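Notebook, Manipulation Laboratory
March, morning session
Entry by Manju Kanaujia. Read and initialed by Guoqing Xie.

Subject: Trial of the Gustonow teaching package, supplied by Trerkow under an evaluation license

Purpose of the entry

The laboratory has been asked to decide whether to purchase the Gustonow package at the end of the trial period or return it. The package consists of the teaching software, a calibration board, a set of gripper fingers, and remote support from the supplier during business hours. The arm, the cameras and the furniture are our own and are not part of the offer. This entry covers the mug task only. The notes on drawer opening are in the previous entry and should be read first, as the installation problems described there are not repeated.

Setup

The software was installed on the workstation from the supplier's image. The first calibration was rejected with a message stating that the board was too close to the camera. The board was moved back and the second calibration was accepted. The supplier's manual gives a minimum distance in the appendix and nowhere in the main procedure. I have asked Trerkow to correct this and have written the distance inside the front cover of our copy.

The black fingers were fitted for this session. The fastening screws supplied with the kit are short, and Guoqing asked that they be checked before every session until longer ones arrive. The request for replacements was sent to Jundari, who handle spare parts for the supplier.

Cable routing was reviewed before the arm was enabled. The cable along the arm must have enough slack at the wrist for the full rotation used in the approach. The software does not model the cable and will plan a rotation that pulls it tight if no joint limit has been entered. The limit is now saved in the profile named "cui-mug," after the Cui mounting bracket.

The task is to teach the arm to handle a blue mug at a mug stand placed on the pine table. According to the product sheet, a task of this type can be taught from up to 6 demonstrations. The sheet does not say how far the mug may be moved between demonstrations, and this was raised with support.

Work at the pine table, with fixed and arm-mounted cameras:
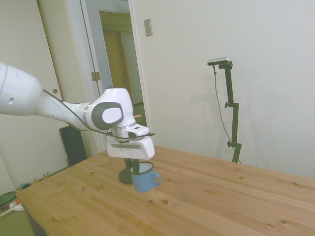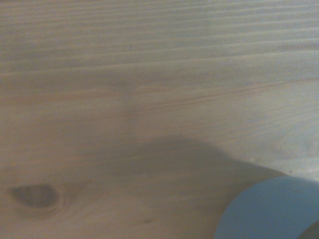
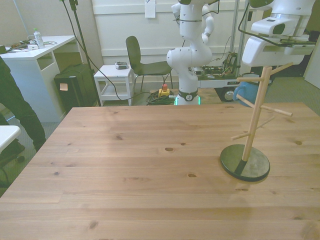 Can the package be used without the supplier's own cameras?
Any depth camera on the supported list may be used, provided it is calibrated with the supplied board and the calibration is repeated whenever the camera is moved.

Observations on the software

Recording a demonstration is simple. The operator starts the recording, guides the arm, and marks the grasp and release points from the tablet. Marks can be moved afterward on the timeline. Deleting a demonstration removes it from the training set but leaves the raw files on the disk, and the disk must be cleared by hand. Staff should do this at the end of each session and enter it in the log.

The wrist stream is the weaker part of the product. Exposure is automatic and cannot be locked from the interface. At short range the view may hold mostly table surface, with little of the object to work from, and the software gives no warning when this happens. Support stated that an exposure lock is planned for a later release. No release month was given. I recommend that we judge the package as it stands.

The fixed camera stream gave no trouble in setup. The depth overlay is easy to read, and the alignment check can be run without closing the recording window.

Guoqing's comments, added in the afternoon: the grasp mark should be set after the fingers have closed fully. In the drawer sessions it was often set early, and the early marks had to be moved before training. He also notes that the profile export works only when the project name has no spaces.

Cost and terms

The offer covers 2 workstations and includes support for the license term. Additional workstations are charged separately. Training on our premises is listed as an option, and I do not consider it necessary for staff who have completed the arm safety course. The terms require the fingers to be returned in their original box, which is on the shelf above the workstation and must not be thrown out.

Open items

Screws from Jundari: ordered, not received.
Written answer from Trerkow on the permitted mug positions: requested.
Joint limit to be copied into the drawer profile: M. Kanaujia.
Repeat of the mug task with the calibration renewed: 4 sessions reserved in the laboratory calendar, G. Xie to supervise.
Raw files from this session: moved to the archive drive, local copies deleted.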